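Chapter 6
The Easy Part of the Job

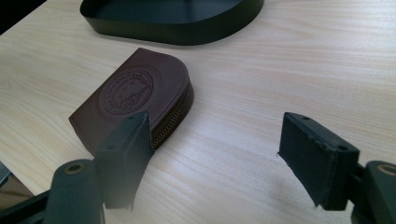

When managers at Kolar, a mid-sized packer of gifts and small leather goods, first talked about automating the sorting tables, they had a list of jobs they considered hard and a list they considered easy. Reading a customs form was hard. Handling a complaint was hard. Picking up a coin purse and putting it in a tray was so easy that it had never been written down at all. The job description for a table sorter ran to one line, and half of that line was about footwear.

Within two years the customs forms were being read by software that came bundled with the printer. The coin purse was still giving trouble.

This chapter is about that gap. Most of us rank work by how much schooling it takes, and we expect machines to climb the same ladder from the bottom. Machines have not read our pay scales. A purse with one flat end and one round end, lying at a slight angle, asks for a string of small decisions: where to take hold, how hard to squeeze, whether to mind the zipper. A sorter with a month on the job makes all of them while discussing the weekend. Ask her how and she will look at you with some concern.

Kolar's first answer was to buy its way out. It leased a system from Gerkivden that had performed beautifully at the trade fair, where it picked up the same box for three days. At Kolar the products changed with every order. The sorters, who had been told they would be "freed for higher-value tasks," found that the higher-value task was standing next to the machine and handing it things the right way up. One called this babysitting and was asked to say "supervision" in meetings.

The second answer was cheaper and, for our purposes, more interesting. Sorters were given hand-held grippers, two padded fingers on a grip, and asked to do their usual work through them so that the movements could be recorded and used to train a robot. A shift's target was 100 recordings. The firm thought it would need 2,000 in all and ended up wanting more, as firms do.

Several things changed at the tables, few of them in the plan. People who had been judged on speed were now asked to be clear, and some of the fastest sorters made the worst teachers. An older worker who had been gently steered toward retirement became the person everyone copied. Pads frayed, and arguments about who should replace them reached the union. And 45 people began to ask, reasonably enough, what they would be paid for knowing something the company had just discovered it did not know.

We will return to that last question in Section 6.4, where the bargaining at Kolar is set beside a quieter case at Czarnecka. Section 6.1 looks at why ordinary handling resists being put into rules. Section 6.2 follows a single table through 15 weeks of recording. Section 6.3 asks who owns a skill once it has been copied, and may be skipped by readers who enjoy a calm evening.

Before you read on

Choose a task you do at work without thinking and write instructions for it that a stranger could follow. Give them to a stranger. Keep the instructions, along with any remarks made about them, for use at the end of the chapter.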